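Club Life > Features > Rugby
Last updated: November

The kettle goes on at Karkel Road long before anybody thinks about rugby, and if you turn up early enough you will be handed a mug and asked to carry something. I carried the corner flags. They are older than most of the second team and one of them leans, but they went in straight enough, and by the time the mist had lifted off the far touchline the pitch looked a treat.

Karkel came close to folding four seasons ago. They had lost their front row to work, babies and one very bad knee, and for a whole winter they borrowed players from whoever they were meant to be playing. Shona Hoani, who coaches the women's side and used to play at number eight, remembers travelling to an away match with 14 players and a dog (the dog was not registered).

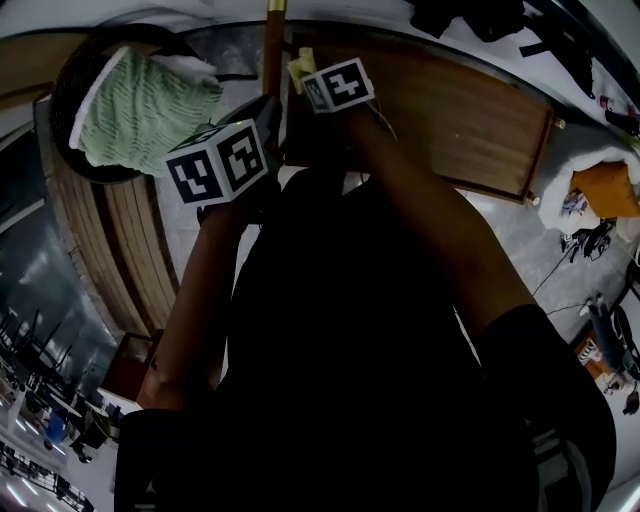
Hands busy, head down.

"We lost by plenty," she told me, "and then we stopped for chips and sang all the way home, and I thought, well, I can't let this go, can I?" So she didn't. She put cards up in the bakery and the library, and she talked to mums at the school gate who had never held a ball. Some 5 of them came to the first session. Two are still in the starting side, and one of those, a winger with a lovely sidestep, swears she only came along to get out of the house.
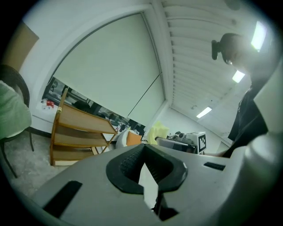

Angus Tipoki
Grassroots rugby writer

The match I had come to see was against Rumer, the neighbours from over the hill, and it was a proper muddy, good-natured scrap. Rumer went ahead with a try in the corner after a long spell of pressure, and for a while Karkel couldn't get out of their own half. Then, just before the break, the home pack got a shove on at a scrum and you could feel the whole touchline lean forward with them. They went over by the posts, kicked the conversion and jogged in for their oranges looking rather pleased.

The second half was closer than anyone's nerves would have liked. Rumer's fly-half kicked beautifully into the wind, and it took a try-saving tackle on the line to keep Karkel's noses in front. They won by 2 points. Shona had lost her voice by then and was conducting matters with a rolled-up programme.

Afterwards there was stew, and a great deal of it, with both teams squeezed along the same benches and the Rumer captain asking for the recipe. Training carries on through the winter under the lights, starting at seven in the evening, and newcomers can borrow boots from the cupboard by the door.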